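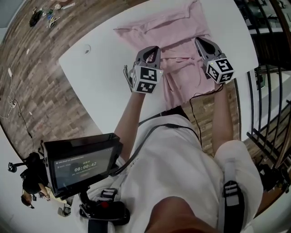 # Folding shirts with the Petchrat kit

The woman who runs product testing at Clasgate learned to fold laundry twice, once from her grandmother and once with a gripper in each hand. "The second time was harder," she says, laughing. "I was terrible for a whole afternoon. Then my hands got it and I didn't want to stop!"

Petchrat is a rental kit for recording handwork so that robot arms can be trained on it. You get two grippers, a set of shoulder straps, and a screen on a mount that runs a big timer in front of you while you work. I'd asked her why anyone would start with clothes, when blocks and cups are so much easier to pick up.

"Clothes are where you find out if the tool is any good," she says. "A cup stays a cup. A shirt is a different shape every time you put it down, and you have to go looking for the collar, the hem, wherever you want to start. I love watching people figure that out. Everybody has their own way in."

She is just as keen on the jaws. The rubber inside has a fine grid pressed into it, and she could have talked about that grid until dinner (I'd have let her). Early pads were smooth and cotton slid right out. The new ones hold a single layer of thin fabric, she says, and let go of it when you open your hand, without dragging the rest of the shirt along.

The square markers on the housings are there for tracking, so the software can work out where each gripper is and which way it's turned. "People ask if they have to think about the markers. A little, for the first ten minutes. You learn not to hide them behind your own wrist."

Each gripper weighs 500 grams, and I wondered about sore arms. She didn't brush that off. Her own testers take a break every half hour, and she'd like the next version lighter. The cables bother her more. "I want them gone. I say so in every meeting." 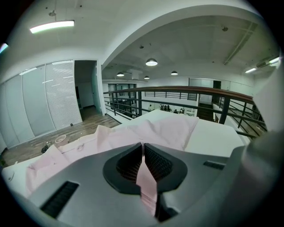 Stosteck has rented the kit since May and would keep the cables if it meant never charging a battery; what they'd change is the setup guide, which took them most of a morning to get through. They have 296 shirt recordings done and say the newer ones are much smoother than the first batch.

She had heard about the guide. A shorter one is being written now, and Dustum, the shop that handles the rentals, will walk new customers through the first session over video. The rental is $900 a month for the full kit, spare pads included.

What does she want to try next? "Fitted sheets," she says right away. "I can't fold one with my bare hands, so I have no idea how it'll go. I've already brought one in from home."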